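4.3 Doblar la ropa sobre la cama

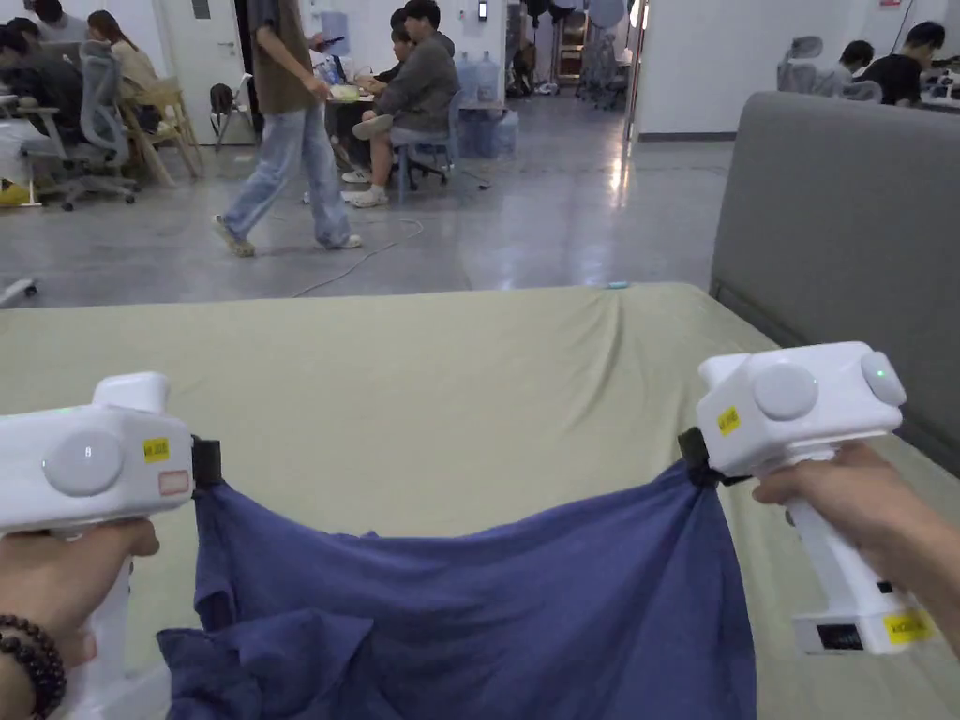
El fabricante de la cama Laklow asegura que el colchón "sirve también como mesa de doblado". Conviene tomarlo con reservas: una superficie blanda cede, y la prenda se mueve con ella. Para camisetas y paños funciona; para camisas de vestir, seguimos prefiriendo una tabla.

Antes de empezar, estire la sábana bajera. Las arrugas pequeñas no molestan; los pliegues gruesos, sí.

1. Sujete la prenda por las dos esquinas superiores y levántela sobre el colchón.
2. Separe las manos hasta que el borde de arriba quede tenso. Si cuelga en forma de U, todavía están demasiado juntas.
3. Baje primero el borde inferior y deje caer el resto hacia usted.
4. Alise desde el centro con la palma abierta. No tire de las esquinas.
5. Doble por la mitad a lo largo y después en tercios.

Nota: el folleto habla de 30 segundos por prenda. Ottilie Rainer, que revisó esta sección, tardó alrededor de 2 minutos con las primeras y no cree que la cifra incluya la ropa arrugada -- nosotros tampoco.

Precaución: la ropa oscura nueva puede desteñir sobre una sábana clara. La etiqueta "color fijo" no es garantía suficiente; lávela aparte antes de apoyarla.

Precaución: no apile más de 4 prendas junto al cabecero. El tapizado retiene pelusa y el cepillo incluido apenas la quita.

Si el doblez se abre al soltarlo, repita desde el paso 4. Los clips de plástico que se venden como accesorio no nos han parecido necesarios -- véase 4.5, si aun así piensa comprarlos.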